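Grasby School History Project: progress report for the second half of the grant
Prepared by Sandra Bellamy for the Batista Fund

Work on the boarding house records is on schedule. We have now cataloged 300 items from the Zotwood boxes, mostly admission registers, fee books and letters from parents. The registers run without a break until the old dormitory closed. After that there is a gap of nine years, and we have not found out where those volumes went.

Jade Holroyd has recorded 16 interviews with former boarders and day students. Two more are planned for January.
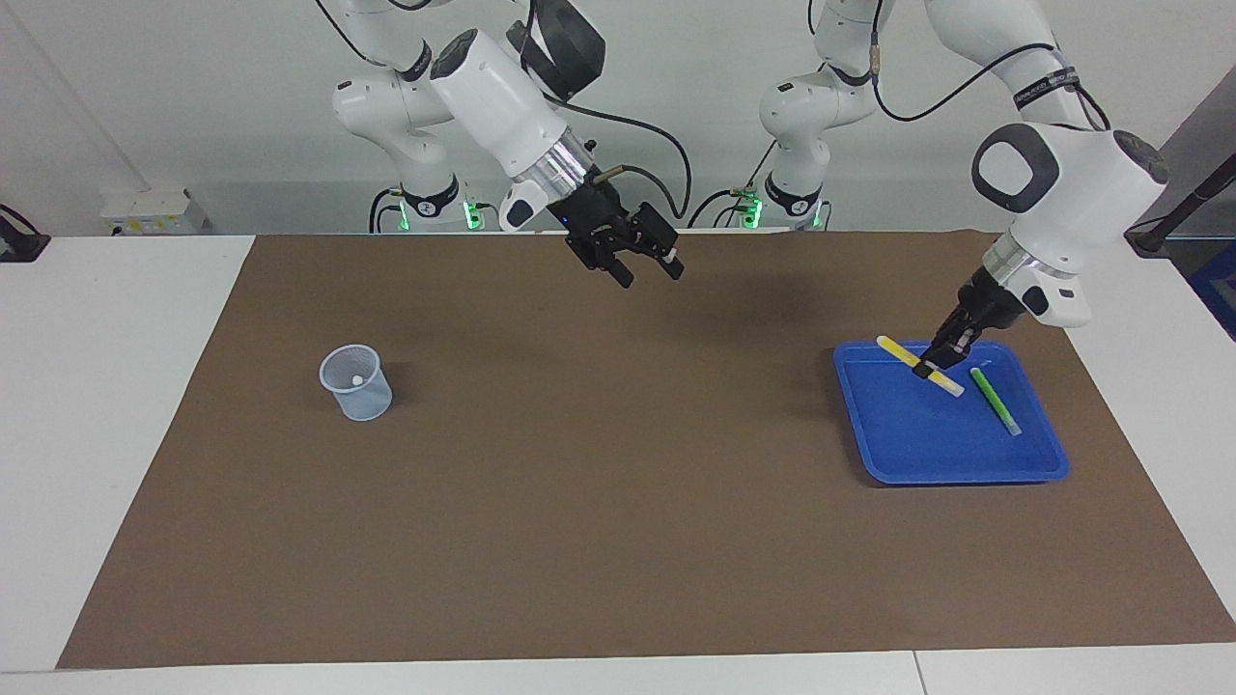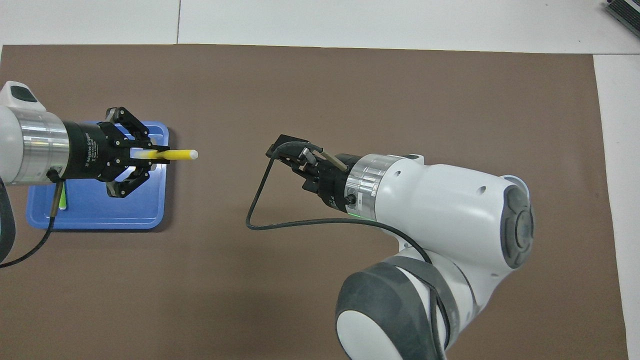 School Archives and Local History, Grasby

The building survey took longer than planned. Oisín Foley compared the 39 surviving floor plans with the present chapel wing and found that the east stair was moved at least once. The deed for the Clorville lot names a different seller from the one in the school's printed history, so that chapter will need to be rewritten.

Spending is within budget except for copying fees, which are over. We ask to move the unspent travel money to cover them. Morenike Omoregie will send the revised figures separately.

Still to do: index the fee books, finish the transcripts, and send the draft chapters to Chelsea Greenwood for review.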